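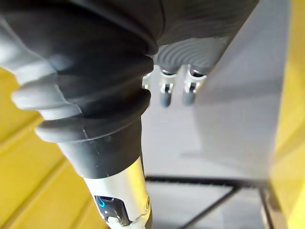 Light gray background on the right, in soft light

Subject: Re: [tinby-home] Light gray for a workroom, too cold?
Date: 13th October

> Hello all, I'm about to redo our workroom and keep coming back to
> a plain light gray. My other half says it will feel like a waiting
> room. Has anyone lived with one for a while? And did you go flat or
> with a bit of sheen? We have 15 sample cards taped up and I can't
> tell them apart any more.

Oh, I feel for you with those cards! We had 8 of them up in the hallway all through July, and I got so used to walking past them that I was almost sorry to take them down.

We've lived with light gray for four years now and I'd choose it again tomorrow. It stays quiet behind darker things, I find.

As for the finish, do go flat. I tried a satin from Kultgate first, and every evening the lamp made a bright stripe right where I wanted to look. The flat one marks a little more easily, I'll admit, but a damp cloth gets most of it and I keep a jar of the leftover paint for the rest. My whole budget was 800, and a good chunk of that went on filler and new brushes, so do price those before you fall in love with anything.

About the waiting room worry: warm bulbs made more difference for us than the shade did. Ní Chonaill, the lighting shop, let me borrow a couple to try at home, and they might do the same for you if you ask. Do take down all but four of your cards first, and look at them after supper as well as in the morning.

Let us know which one wins!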